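Preguntas frecuentes – Mirador de la torre de Skuturness

¿Qué altura tiene el mirador?
La plataforma de visitantes está en la planta 32. La escalera de emergencia, que no está abierta al público, tiene 1185 peldaños desde el vestíbulo hasta la sala técnica.

¿Cómo se llega?
La entrada está en la plaza Dlamini, a 600 metros de la estación de Prokby. Hay que salir por el lado del río y seguir el paseo. Los autobuses turísticos paran detrás del edificio, no en la plaza.
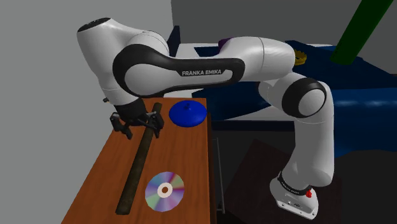
Brazo Franka Emika junto a una mesa de madera.

¿Hace falta reservar?
En julio y agosto sí. El resto del año se puede comprar la entrada en taquilla, aunque al atardecer suele haber cola. La entrada reservada vale para la hora indicada y se admite un retraso de quince minutos.

¿Qué pasa si hay viento o niebla?
Con viento fuerte se cierra la terraza exterior y se mantiene abierta la galería acristalada. En ese caso no se devuelve el importe. Si se cierra toda la planta, la entrada se puede cambiar para otro día.

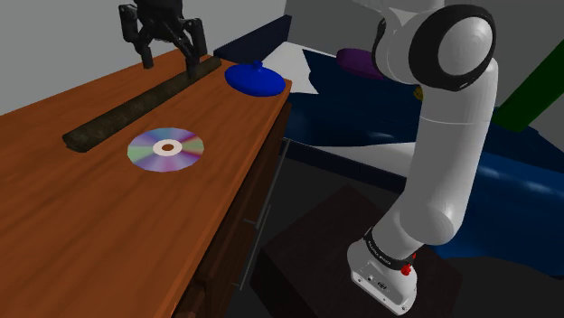
El cambio se pide en taquilla o por correo electrónico, con el número de la reserva. Con niebla no cerramos, así que conviene mirar el parte antes de salir.

¿Pueden subir sillas de ruedas y cochecitos?
Sí, por los dos ascensores. A la terraza exterior se accede por una rampa corta – los cochecitos dobles no pasan por la puerta y se dejan en el guardarropa.

¿Se puede comer arriba?
En la planta inferior está la cafetería Dirow, que cierra media hora antes que el mirador. En la galería solo se permite agua.

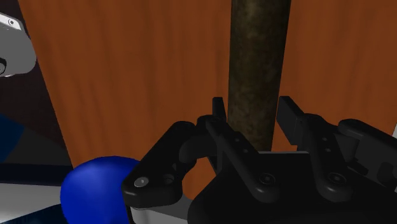 ¿Cuándo se ilumina la torre?
Desde la puesta de sol hasta medianoche. La fachada lleva 3000 luminarias y en septiembre se apaga varias noches por mantenimiento; las fechas se anuncian en la entrada.

¿Se admiten perros?
Solo perros guía.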